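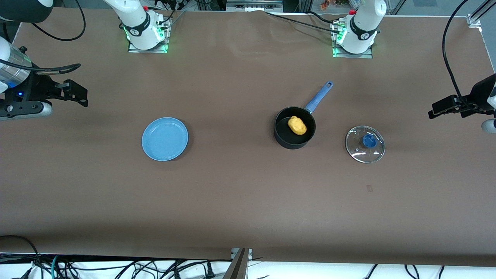
Kerwood Little Blue saucepan: three months in

I've been meaning to write this one up since December, when Dalia Rimkutė left a comment under my kettle review asking whether small saucepans are worth the drawer space. Dalia, I'm sorry it took me so long, and the short answer is yes, if you cook the way I cook, which is mostly for one and a half people (my husband eats at work and then comes home and picks at whatever I've made).

I bought mine at Hidayat, the housewares shop by the bus station in Trerkport, after my old milk pan finally gave up. It had a wobbly rivet for years and I kept telling myself it was fine, and then one morning the handle turned in my hand with hot oatmeal in it and that was that. So I went in wanting one thing only, a handle that stays put, and came out with the Kerwood because it felt solid and also because I am weak for anything blue. There, I've said it!

Let me start with the handle, seeing as it's the reason I went shopping. It's long enough that my knuckles stay well clear of the burner, and it hasn't loosened at all. There's a hole near the end for hanging, and mine lives on a hook beside the stove, next to the strainer. If you don't have a hook, put one up. A pan you can grab without moving four other pans is a pan you'll use every day, and I do use this one every day, sometimes for breakfast and again for soup at night.

The inside is dark nonstick, and so far it has been a pleasure. Oatmeal slides out. Scrambled eggs slide out too (yes, I make them in a saucepan, my mother did, and they come out soft and creamy if you keep the heat low and stir like you mean it). The one time I scorched some rice pudding, because the phone rang and it was my sister, I let the pan soak through dinner and it wiped clean with a sponge. I only use wooden spoons and a silicone spatula in it, and I hand wash it, so I can't tell you how it would hold up to a fork or a dishwasher.

Now for the grumbles. The dark interior makes it hard to judge the color of things. When I brown butter I have to spoon a little onto a plate to see where it's at, and more than once I've gone past nutty into burnt while I was fussing with the spoon. It's also small, and I do mean small. Two servings of soup is the limit, and even then you want to watch it as it comes up to a boil. Adi Nugroho next door borrowed it to make pasta and brought it back with a very polite note. Please don't buy it for pasta.

It's light, too, which is lovely for pouring, but on my gas stove it can tip a bit toward the handle when it's empty. With food in it, no trouble at all.

I've been serving out of it onto a light blue plate I already had, one of those with a raised rim, good for anything saucy. The blues go together nicely and I'm more pleased about that than a grown woman should be. A flat plate would do just as well for eggs, but for stewed beans or creamed corn the rim saves your tablecloth.

Amirul Pasaribu wrote in to ask how it compares with the Adwood pan I reviewed last year. The Adwood is heavier and sits steadier on the burner, and I still reach for it when I'm making caramel. For reheating, for eggs, for a cup of cocoa late at night, the Kerwood wins, mostly because I don't mind washing it.

Would I buy it again? I would, and I've already picked up a second for my niece, who is moving into her first apartment and owns one fork. I'll check back in after the summer and let you know how the nonstick is doing.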